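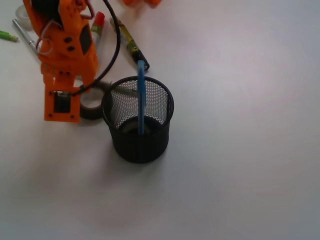

Orange arm over the tabletop, with its black cable.

I bought another walrus. I know what I said in August, and I would like it noted that in August I said no more bears.

For anyone who wandered in from a search engine, this blog is mostly stuffed animals, and lately it is mostly the Fetanitz line, which Jindberg put out for a few years and then stopped putting out without telling anyone. They are small, dense, slightly cross-looking animals with flat feet. They do not have birthdays or poems. They have a number on the tag and an expression that says you have interrupted them. I have 153 of them. My sister thinks I have 30, and since she only ever sees the ones in the living room, she has no reason to think otherwise.

The walrus is number 493 in the Jindberg checklist. He is gray-brown, a color the checklist calls "Harbor," and he has two felt tusks that are meant to be the same length. On mine they are not. The left one stops early, like it thought of something else to do. I looked at this in the seller's photos for a good long while before I wrote to ask if it had been trimmed, and the seller wrote back "he came like that," which could be said of most of us.

So I spent the better part of an evening reading up on tusks. There were 2 runs of the walrus. The first was sewn at the Štefanec factory and has tusks stitched into the seam of the muzzle. The second moved somewhere else (the tag doesn't say where) and the tusks were glued on, and they fall off if you give them a stern look. A short left tusk that is properly stitched in means a Štefanec walrus made late in the day by a tired person, and I find I like him more for it.

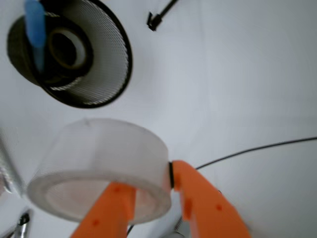 The tag was the bigger worry. Fetanitz tags come in a red version and a slightly less red version, and there are people in this hobby who will end a friendship over which is which. Mine is the slightly less red one, I'm fairly sure, unless it is the red one and it sat in a window. It has a crease across the lower corner and somebody's old price written in pencil on the back. I have been told to erase the pencil. I have also been told that erasing the pencil is vandalism. I have left the pencil alone so far, mainly out of laziness.

He arrived smelling of basement. Not a bad basement, a tidy one, with a dehumidifier and some Christmas things. I don't wash the old ones if I can help it, because the pellets in the Fetanitz feet were put in loose cloth bags and the bags have a way of giving up once they get wet. I learned this with a hedgehog. She went into a pillowcase on the gentle cycle and came out with four empty feet and a very heavy pillowcase. She is fine now, I refilled her, but she stands a bit pigeon-toed and I feel judged.

What I do with a basement smell is put the animal in a lidded tub with an open dish of baking soda and forget about him. The dish has to be heavy enough not to tip. A cereal bowl works. Then you brush the pile with a clean, soft toothbrush, going with the nap, and you do the face last with hardly any pressure at all since the whiskers on the early ones are only knotted in from the front. After that he goes on the dresser to air out, away from the dog.
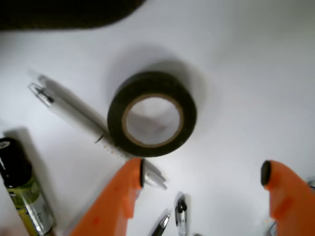 The dog is a separate issue. She has no interest in the 152 others. She walked past a rabbit every day for a year without so much as a sniff. The walrus, though, she wants, and she sits under the dresser and sighs at him like somebody waiting for a bus. I moved him up to the bookcase and she moved to the bookcase. At present he lives on top of the refrigerator, and anyone who comes by for coffee gets to hear about tusks whether they like it or not.

I did have a plan to take him to the toy fair in Trakilville and get a second opinion on the tag. The fair is held in a school gym and opens at 8 in the morning, and by 8:20 every decent Fetanitz is gone and what's left is a table of frogs. Nobody wants the frogs. I have six. They were a dollar each and they looked like they'd been there since the doors opened the year before, so what was I supposed to do.

Anyway, if you have a Štefanec walrus with both tusks the same length, I'd love to see a photo from the side, with the muzzle seam showing. Tag photos are welcome too, in daylight if you can manage it, because I've received several taken under a yellow kitchen bulb and every one of them looked orange. I'm also still looking for the gray goose with the blue ribbon, original ribbon only. I will pay postage. I will not take any more frogs unless they're the spotted kind.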